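Skiller wood board, the pale one. Had it since June, been meaning to write this up, doing it fast over lunch.

Short version: good board. Couple of gripes. Would buy again, probably in the bigger size.

**What I paid for.** Plain rectangular board, light wood, no groove, no handle cutouts, nothing clever. I wanted a flat top that sits over my pegboard bench so small parts stop falling in the holes. Came in 7 days from the Gurbridge store, box dented, board fine. Hanna Piątek has the older Skiller one and says hers was thicker. Can't confirm, never measured hers.

**Looks.** Nicer than it needs to be. Wavy grain, a few dark streaks, little knots here and there. It's strips joined together and I can find the seam if I look, can't feel it with a fingernail. Front edge is a shade darker. Some people will hate the streaks. I like them.
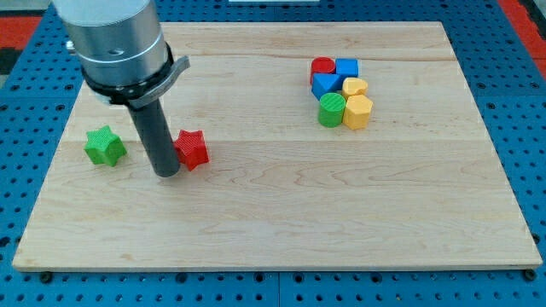
*On the blue pegboard, green star block out.*

**Flatness.** Main reason I'm writing. Mine is flat. Steel ruler across both diagonals, no light under it. Checked again after three weeks next to a window, still flat. Printed star blocks stand up on it without wobbling, and the little ones used to tip over constantly on the bare pegboard.

**Surface.** Smooth but not slippery. Pale enough that colored parts stand out, which my eyes appreciate after 21 small pieces in a row. Picks up pencil marks easy, they come off with a damp rag. Coffee ring did NOT come off. Sanded it out, took ten minutes, fine now.

**Gripes**
- Corners are sharp. Broke them with 120 grit myself, shouldnt have to.
- Instructions are one folded sheet with a drawing that looks like it's from 1984.
- Heavier than the listing says. Nearly 13 pounds on my bathroom scale.
- Smelled of finish for the first week. Windows open.

Emailed about the weight, got a polite answer from Elżbieta Witkowska the next morning, she said theyd fix the listing. Haven't checked if they did.

4 out of 5. Point off for the corners. If they ever round those over I'll come back and change it.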